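Heat Retention of Plush Bed Blankets in Student Housing
Project report, Lakmal Debnath
September 7, 2019 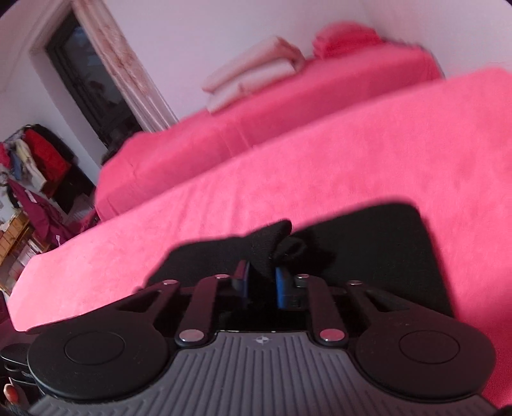
1. Purpose

Okdale Hall lowers its heating at night, and residents add their own bedding. The project tested whether a plush blanket spread over the full bed holds warmth better than the same blanket folded double over the lower half. Washing was included as a second variable.

2. Materials

The blankets were bought from Rangel in one size. Plush has a raised pile that traps air, so pile condition was recorded before each run. Pink was used for all the full-cover runs and gray for the folded runs, to keep the log sheets easy to sort. A hot water bottle filled with 300 ml of water stood in for body heat. Temperature was read with a Jisteck probe placed under the blanket at mid-bed.

3. Method

The bed was made the same way each time: fitted sheet, flat sheet, blanket. Large creases were smoothed by hand from the head end down. Small creases were left, as they return as soon as the pile is brushed. The bottle was placed on the flat sheet and the blanket closed over it. Readings were taken every 14 minutes until the probe matched room temperature – the door stayed shut during this time.

4. Results

A total of 179 readings were kept. Full cover cooled more slowly at first, but the folded blanket was ahead at the end of most runs. After 8 washes the pile lay flatter and both layouts lost heat faster. The change was larger for full cover.

5. Sources of error

The probe shifted when the blanket was pulled straight. Two runs were repeated for this reason. Room temperature was not controlled, and the October runs will need a separate baseline – the radiators come on that month.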